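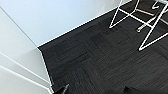

Pale wall, dark gray carpet.

Pledberg Prize Wheel for Booths and Store Events

Last updated: 4 July 2020

The Pledberg is a floor-standing prize wheel for small businesses that want people to stop at their booth. It is 67 inches tall when it stands on its base, so the visitors can see it over a table and over the heads of those who are already waiting. You write or print your own prizes, put them into the segments, and the wheel is ready for use.

We are Binirum, a small supplier of booth equipment. We sell the wheel, and we rent it also. Both versions are the same product. The rental wheels are checked by us between the customers, and a worn part is changed before the wheel goes out again.

What the wheel does for a booth

A bowl of candy on the table is nice, but most people take one piece and continue walking. With a wheel they must wait for some seconds, and in these seconds your staff can say hello and ask a question. We have seen this at many local fairs. The prize can be quite small. A pen, a sticker or a coupon is enough for most visitors, and one larger prize on the wheel gives the others something to watch for.

The wheel makes a clicking sound when it turns. It is loud enough to be noticed in a hall with music. If you work in a library or in another quiet place, please order the soft pointer, which fits in the same holder and makes almost no sound.

Segments and printing

The face has 20 segments. Each segment has a clear pocket, open on the outer side, and the card is pushed in from there. No tape is necessary. You can use our blank cards with a dry marker, or you can print your own cards from the template that comes with the order. Normal office paper works, but it bends in the pocket on a damp day. Heavier card stock is better.

Please repeat the small prizes in several segments and do not put them all side by side. Visitors look for the big prize first and they notice very quickly if the rest of the wheel looks poor. Many of our customers leave one segment as "spin again", and children like this one most.

A logo for the center is possible. Send us the file in good quality. We cannot make a sharp print from a logo that was copied from a website — this is the most common reason for a delay. We send a proof by email and start printing when you have answered. 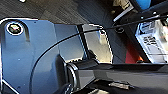
For colors we offer red, green and white as standard. Other colors can be made on request, and they need more time in production. The proof on your screen will not show precisely the same color as the finished print, so please give us the color code if the color is important for your brand.

Setting up

Two people should set up the wheel for the first time. After this, one person can do it without difficulty if the floor is even. The order is simple:

Open the base and push the feet down until they lock.
Put the pole in the base and tighten the knob by hand.
Lift the wheel onto the axle and close the safety pin.
Turn the wheel slowly once and look if it passes the pointer freely.

Do not leave out the safety pin. The wheel will also turn without it, but it can move forward on the axle when a strong person spins it.

On grass the base must be weighted. The water bags are included, and they are filled through the cap on the top. In strong wind please take the wheel down completely. Weights help against a push from a visitor, but they are not made for a storm.

Which stand to choose

There are two stands for the Pledberg. The normal one is the pole and base described on this page. The other is called Futon, a low table stand for customers who have little floor space. The name was a joke in our workshop and it has stayed. The Futon stand needs a solid table. A light folding table will shake with every spin, and your brochures will slowly travel to the edge.

If you are not sure, take the normal stand. The wheel is the same and you can buy the Futon stand later.

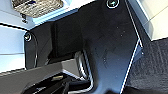

Matte black plate with fasteners.

In the package

Prize wheel with clear pockets
Base, pole and hand knob
Standard pointer
Blank cards and a dry marker
Water bags for the base
Carrying bag for the wheel
Printed instructions

The soft pointer, the Futon stand and the printed center logo are ordered separately.

Renting

The rental is for one event and includes the day before and the day after. You can collect the wheel at our Sombatkul counter or have it sent to you. August is our busiest month, with many street fairs and school openings, so please reserve early for this time. A deposit is taken and is returned when the wheel is back and complete. Missing cards are not a problem. A missing safety pin must be paid.

Cleaning

Wipe the pockets and the handle with a soft cloth and mild soap. During an event it is good to clean the outer edge often, where all the hands go. Do not use strong cleaner on the pockets — they become cloudy and the prizes cannot be read from a distance. The axle needs no oil.

A note on rules

In some places a giveaway with a prize wheel has its own rules, mainly when the visitor must buy something before the spin. We cannot give advice on this. Please ask the organizer of your event or your local office before you print the cards.

Prices depend on the stand, the printing and the delivery address. Write to us with the place and the kind of your event and we will prepare an offer.

Contact Binirum | Copyright Binirum, all rights reserved | Back to top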